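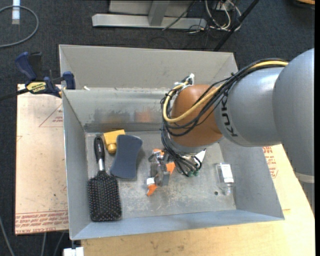

Reading the Prustdale filings in the Meng case

30 March 2021

The amended complaint in the Meng matter was posted on the Prustdale court site last night. It runs to 70 pages plus exhibits. I read all of it and the defense response, and these are my notes. I am not a lawyer. I spent 6 years as a court clerk, so I mostly look at dates, service and what is attached to what.

For anyone coming in new: Meng is the singer who was booked to play the Flosville fairgrounds and did not go on. The promoter, Osomo, says she broke the contract by leaving the site before the set. Her side says Osomo missed the second payment and that the contract let her leave. A separate charge of filing a false report, over what she told deputies about the dressing room, is still open. The two cases have different judges and different standards of proof, and most of the coverage runs them together.

What changed in the amended complaint

The first version had one claim, breach of contract. The new one adds a claim for misstatement, based on the interview she gave the morning after. Osomo now asks for the deposit back and for the cost of refunds. The refund figure is not in the body of the complaint. It is in Exhibit D, a spreadsheet printed so small that two columns are unreadable in the scan.

The payment clause is paragraph 148 of the rider. It says the second payment is due "on arrival." Arrival is not defined anywhere in the rider. Osomo reads it as arrival at the stage. The defense reads it as arrival at the gate, and attaches a gate log to show the time. I think the gate reading is the more natural one, but the main contract uses "arrival" in a third sense, for trucks, and a judge could go to that first.

What the defense filed

Yaqin Zou signed the response. It is short. It denies the breach, denies the misstatement claim and asks the court to pause the civil case until the criminal one is finished. That last request is the important part. If Meng has to give a deposition now, anything she says can be used in the other case, and if she refuses to answer, the civil judge may be allowed to hold it against her.

Chenxi Cai, for Osomo, has 30 days to oppose the pause. The docket shows no hearing date.

One correction to my last post. I wrote that the gate log had been sealed. Only the page with the phone numbers was sealed. The rest can be downloaded from the docket under Exhibit B.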